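Teleop demos: bed or table for the basket task?

kiststead_maz
Been doing remote-control demos of the toys-in-basket task, with the humanoid standing beside a double bed. Maricel reckons we should've stuck with a table. I like the bed — the sheet gives a bit and the toys don't roll off on you. Thing is, my grasps are fine and my releases are rubbish. I hang over the basket way too long before I open the fingers.

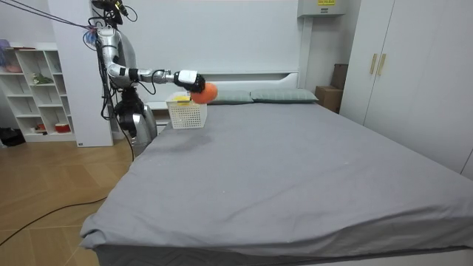

I've got 100 demos saved and I'd bin 22 of them for dithering. Do you keep the slow ones or cut them?

rafferty22
Cut them. A policy copies your nerves, mate. Ours learned to hover beautifully and never let go.

abrehet_g
Disagree! Keep the slow ones if the toy ends up in the basket. I trained on 709 at Fomadham, dithery ones and all, and it coped. What hurt us was starting every demo with the arm in the same spot.

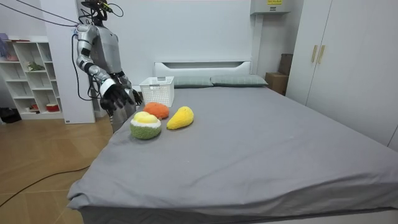 So I'd shift the start pose every couple of runs, and swap which toy you go for first while you're at it. I always went for the closest one without noticing.

kiststead_maz
Guilty on both counts. Tried mixing up the order on Friday and my success rate fell in a heap, so I suppose I'd memorized the moves myself.

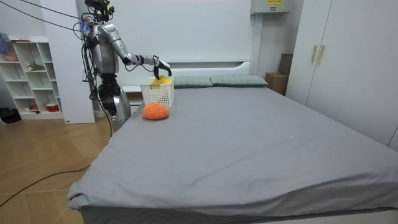
Yellow one in the basket, orange one still on the sheet.

rafferty22
Still say trim the hover. At least clip anything over 2 seconds where the hand isn't moving.

abrehet_g
Clipping makes the arm jump on playback, I wouldn't. Re-record if it bugs you that much. And get the head view in there, the side camera can't tell you much about where your thumb is.

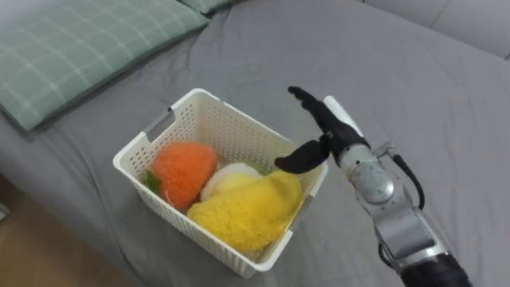

Head view, thumb just over the rim.

kiststead_maz
Yeah OK, my thumb's closer to that rim than I thought. I'll redo the worst ones with the head view up and leave the rest in for now.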